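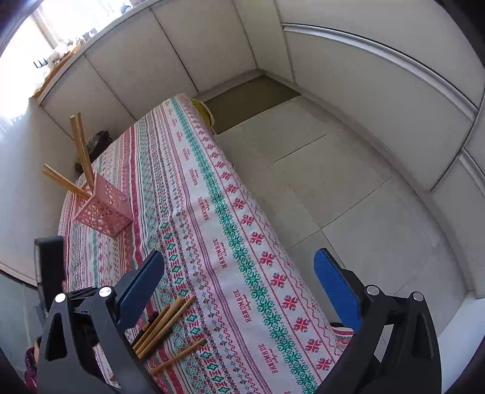 Patterned tablecloth with rosette and star bands, on the table.

The Stilico Table Pad
22 Sep 2022 | By Mali Ruddock

Print this page | E-mail this page

If you love a pretty cloth but worry every time a casserole comes out of the oven, you'll want to meet the Stilico, our favorite table pad here at Gittins (and the one I've had at home since June!). It goes underneath whatever cloth you like best, so your table gets a soft layer of protection and your plates stop clattering quite so much at dinner.

The top is brushed cotton and the back is a grippy foam that holds still, even with children leaning on it. You can trim it with ordinary kitchen scissors - go slowly around the corners, and measure twice, please. It wipes clean with a damp sponge, or you can wash it at 30 degrees and dry it flat.

Comes rolled, never folded. Allow 2 days for it to relax. Item no. 329. Returns accepted within 20 days if uncut.

Not sure of your size? Write to Rhodri Kneath on our order desk with your table's length and width, and he'll gladly help.

Contact us | © Gittins Table Linens | Back to top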